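Prev by Date Next by Date Prev by Thread Next by Thread Index Search

To: Gilstead Still Life list
Subject: Re: Pear, bowl, or pear in bowl
Date: 7 May 2024

Leokadia Pietrzak wrote:

> Dear all,
>
> I have drawn a pear on a white table every evening for a fortnight
> and I hate it. It looks like a light bulb that has been left in a
> cupboard. My sister says put it in a bowl. The book I have (the
> Wirnholm one, with the lobster on the cover) says a bowl is "a
> crutch for the composition" and that the beginner should master
> the fruit in isolation first.
>
> Two questions. Is the book right? And if I do use a bowl, what
> size? I have a small one that the pear more or less fills and a
> bigger one that it would rattle about in. Also does the stalk
> matter, mine has nearly come off.
>
> Leokadia

Leokadia,

The Wirnholm book is the one that also tells you to work standing up in north light with a mirror behind you, so I wouldn't lose sleep over being a beginner in its eyes. I've owned it for 11 years and the most use I've had from it is pressing a sycamore leaf.

That said, it has half a point. A pear on a bare table gives you very few places to hide. You have one outline, a stalk, and whatever shadow the light allows, and on a pale surface with soft light that's a mean little smudge round the bottom. If the bottom of the pear is wrong the whole thing floats off like a balloon, and I suspect that's where your light bulb comes from. Try drawing the smudge first. I mean it: the smudge, then the pear on top of it. It feels backwards for two or three goes and after that you won't want to start anywhere else.

Now your sister. A bowl does some things for you that you'd otherwise have to manage yourself. It covers the underside, so that's one problem gone. It gives you an ellipse, so that's one problem gained. The trick is how much pear you let the rim swallow. I like a small bowl and plenty of fruit showing, and I like to leave a second bowl standing in front with nothing in it, so there's a plain ellipse to check the awkward one against. 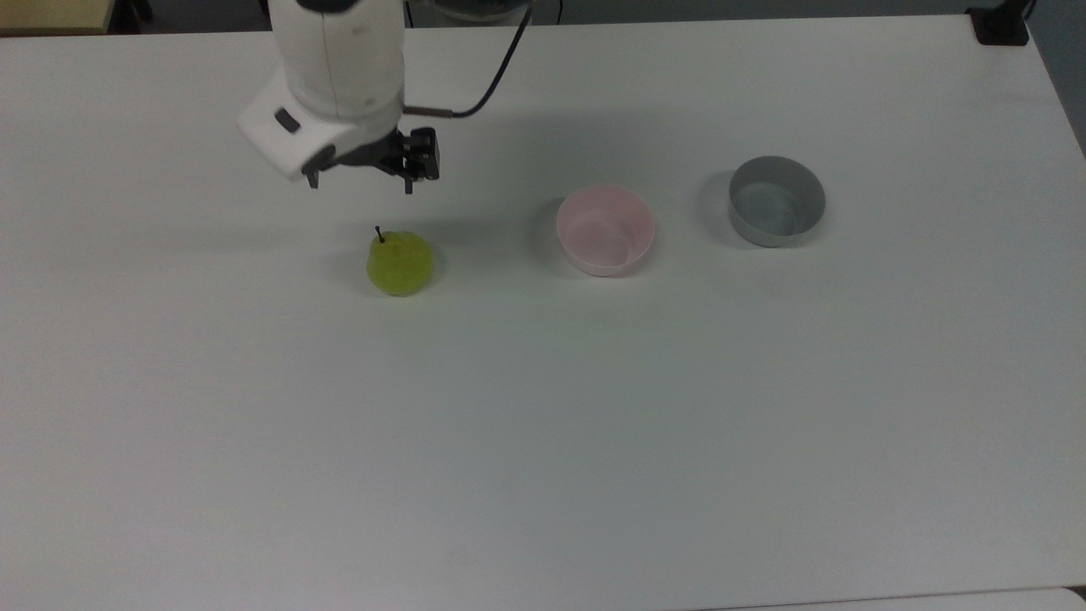
Without bowl, then with.

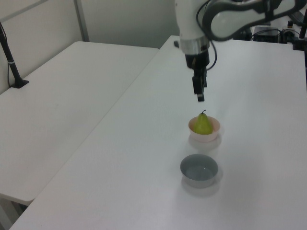 So my vote is for your small one. In a big bowl a single pear always looks as though the rest of the family has been eaten. You then feel obliged to add a plum for company, then some grapes, and before you know it you're doing a Dutch banquet on a Tuesday-night budget and there's a dead hare in it.

On ellipses, and I know I go on about these, please don't give them pointed ends. There is no corner on a bowl. If you go through the back numbers of this list you will find me saying so in reply to message 827, to a man who had drawn what was plainly a rugby ball and who has not posted again. The rim nearest you is also a fraction fuller than the far rim, and if you have two bowls one behind the other the nearer ellipse opens out more than the further one. It's not much, but it's the sort of thing the eye picks up without telling you, and then your spouse says "it looks a bit odd" and goes to put the kettle on.

As for colour: you didn't say whether you're using any. If you are, a yellowish green pear is a good deal more yellow than you'll want to make it. Everybody reaches for the green because they know it's a green pear. I keep a tin of 36 pencils, bought in April in a fit of optimism, and so far my pears have used five of them, one of which is a grey-violet I'd been saving for something important. Go over the shadow side lightly with whatever you've got that's dull, and put the green on after that. White bowls are the same story the other way about. Leave nearly all of it as paper, and do the work on the inside, which is never quite as white as the outside once there's a piece of fruit sitting in it.

Paper: the Limitow pad is all right. It's cheap and it takes rubbing out, up to a point, and past that point it turns to felt. Phetsri sell a heavier one that several people here swear by. I found it so nice that I couldn't bring myself to draw on it, and it's still in the drawer with its wrapper on.

The stalk. Yes, it matters, I'm sorry to say. A pear with no stalk could be nearly anything, and yours is already under suspicion of being a light bulb. It should lean. They nearly all lean or curl a bit one way, and a dead upright one makes the fruit look as if it's been plugged in. If yours has almost come off, a dab of glue will see you through the week, provided you remember not to eat that one. I have form in this area. If it goes altogether, a bit of twig will do, but cut it shorter than you think. I used one the length of a matchstick once and the result hung in my brother's downstairs loo for years as "the bomb".

Last thing, then I'll let you get on. A fortnight on one pear is a long time, and if it's a real one it must be getting past its best by now. They go soft round the shoulders and you end up drawing a different fruit from the one you started with, then blaming yourself because the outline won't agree. Either get a new one or do the whole drawing in an evening. Forty bad minutes beats a fortnight of correcting, in my experience, and I have had the experience.

Do send us the one with the bowl when it's done. And the light bulb, if you haven't thrown it out -- I've a soft spot for them.

R.

P.S. Whoever has my copy of the jugs and kettles handout, could I have it back? I don't mind about the coffee ring. It was there when I lent it.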